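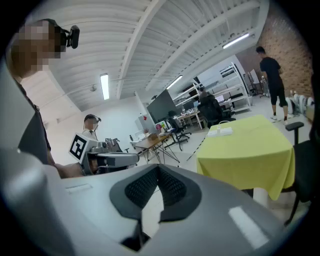
Reaching toward a gray robot arm, with a second person in a dark cap behind it.

FOR IMMEDIATE RELEASE
Apr 28, 2026

Cludusum Dance Theater to Open Summer Season in July With New Full-Length Work

JUNSTEAD – Cludusum Dance Theater will open its summer season in July with the first performances of "Low Water," a full-length piece by artistic director Igor Ševčík. The company will give 11 performances of the work, eight at the Štefanec Theater in Junstead and three at the Zetcombe Grange Hall.

"Low Water" is set in a river town during a dry summer. It is danced by a cast of nine and runs 80 minutes with one intermission. The score is for accordion, string bass and hand percussion, and will be played live at every performance. The musicians sit on stage with the dancers and take part in the second half.

Ševčík began work on the piece two winters ago as a short duet for the company's studio series. The duet is still in the work and now comes near the end of the first half.

"People who saw the duet asked me what happened to the two characters before and after," said Ševčík. "I did not have an answer, so I started writing one down. Most of it got thrown out. What was left was enough for an evening."

The movement draws on couple dances from Central Europe, which Ševčík learned as a boy, along with the modern technique the company trains in daily. Much of the footwork is done in hard-soled shoes, and the floor will be left bare for those sections so the sound carries. A lighter floor covering goes down during intermission for the second half.

The Štefanec Theater seats 468. The company last performed there two seasons ago with a mixed bill of short works, before the theater closed for repairs to its roof and stage floor. Both jobs are finished, and "Low Water" will be the first dance production on the new floor. The front row is closer to the stage than it used to be, and patrons who prefer to see the dancers' feet should choose seats in the center section from the fifth row back.

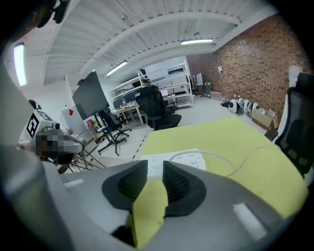
A white power strip on a yellow-green sheet.

The Zetcombe performances will be given in the round, with chairs on all four sides. Ševčík and rehearsal staff are making changes to the spacing for those shows. Two group sections will be turned to face different directions, and the closing walk will leave through the audience. Seating at Zetcombe is general admission and doors open 30 minutes before curtain.

Cludusum Dance Theater ended its winter season with a total attendance of 1,897 across all programs. School matinees were fully booked, and the company has added one for the summer. The matinee is a shortened version of "Low Water" with a talk beforehand on how the dances are made, and is open to day camps and youth groups as well as schools. Group leaders should reserve in advance through the box office.

The company will also hold an open class in Junstead on the morning after the first performance. The class is for adults and teens aged 14 and up. No dance training is needed for the first hour, which covers basic turning steps with a partner. The second hour is for people with some experience and will include a short phrase from the new work. Participants should bring shoes with a smooth sole – sneakers grip the floor too much for the turns.

Tickets for both venues go on sale next month. Season subscribers may book one week before sales open to the public. Discounts are offered to students, seniors and groups of ten or more. Wheelchair seating is available at both venues and should be requested when booking.

About Cludusum Dance Theater
Cludusum Dance Theater is a nonprofit professional dance company based in Junstead. It presents two seasons a year, tours to nearby towns and runs weekly classes for adults and children.

Media contact: Press Office, Cludusum Dance Theater, Junstead. Review tickets and interviews with Igor Ševčík are available on request.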